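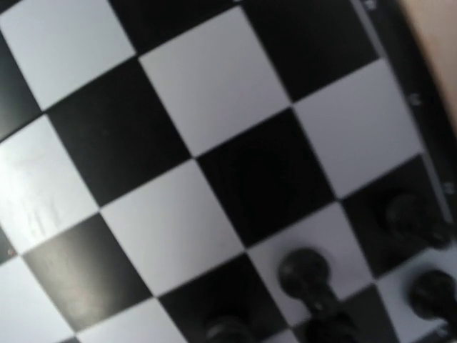 Beginners' Chess, Session 2: The Board, the Pawns and the First Moves
Handout prepared by Xuelian Kong
Vonura Evening Courses, May

Please read this handout before you come to the session. If you missed Session 1, you can still follow, but learn the names of the pieces first.

1. Placing the board

The board has 64 squares, and half of them are dark. Before you put any piece on it, turn the board until each player has a light square in the right corner nearest to him or her. In English there is a short sentence for this: "light on right." I ask you to say it quietly every time. In the last course, many students had the board turned wrong for the whole first game, and then the king and the queen stood on each other's places.

The lines which go from one player to the other are called files and have the letters a to h. The lines which go from left to right are called ranks and have the numbers 1 to 8. White begins on ranks 1 and 2, Black on ranks 7 and 8. A square is named by its letter first and its number second, for example e4. Our club boards have no printed letters, so you must count from White's left side.

2. Setting up

The back rank comes first: rook, knight, bishop, queen, king, bishop, knight, rook, as White sees it from left to right. The queen stands on a square of her own color. The white queen is on d1 and the black queen is on d8, so the two queens look at each other along the same file.

After this, the pawns go in front, on every square of the second rank (for Black, the seventh).

3. The pawn

The pawn is the most difficult of the simple pieces. It moves straight forward, one square. From its starting square it may also move two squares, if both squares are free. It captures in a different way – one square forward on the diagonal. It never goes back.

When a pawn reaches the last rank, it must become a queen, rook, bishop or knight. Most of the time we take a queen. More than one queen of the same color is allowed.

The rule called "en passant" we leave for Session 4.
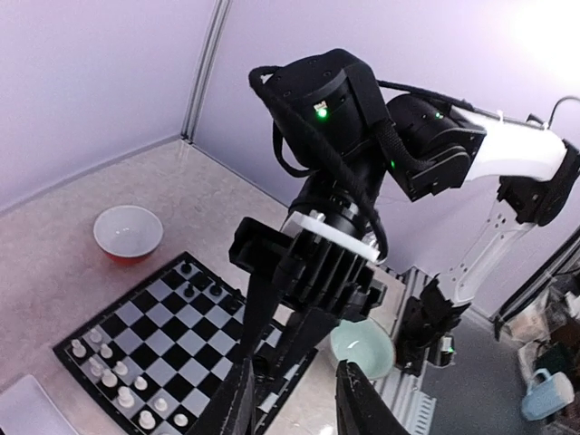 A student asked me how to know the pieces quickly when the set is a plain one and the players are in a hurry. My advice is to look at the top of the piece and at its height. White's pawns have small round heads, and the pieces mixed in with them are slightly taller, so already from the side of the table you can separate the two groups. Do this with your own set at home. Close your eyes, take one piece, and name it with your fingers only.

4. First moves

For now, I want you to use only these ideas:
Move a center pawn first (the e-pawn or the d-pawn).
Bring out the knights and bishops before the queen.
Castle early. We practice this together at the end of the session.
Do not move the same piece twice in the opening without a good reason.

A pawn in the center takes away squares from the other player. A pawn on e4, for example, attacks d5 and f5. Please find for yourself which squares a black pawn on d5 attacks. Write the two names here: ______ and ______

5. Homework

Read Chapter 2 in the Tan workbook and solve the pawn exercises on page 147. If your copy is the older printing, the page number can be different, but the heading is "Pawns against Pawns."

Play one pawn game with a partner. Only kings and pawns are on the board, all on their normal starting squares. White moves first. The winner is the first who brings a pawn to the last rank and does not lose the new piece at once. Write down all your moves, also the bad ones.

Bring a pencil and your score sheet. Club sets must be back in the Irnano cupboard before 9 p.m.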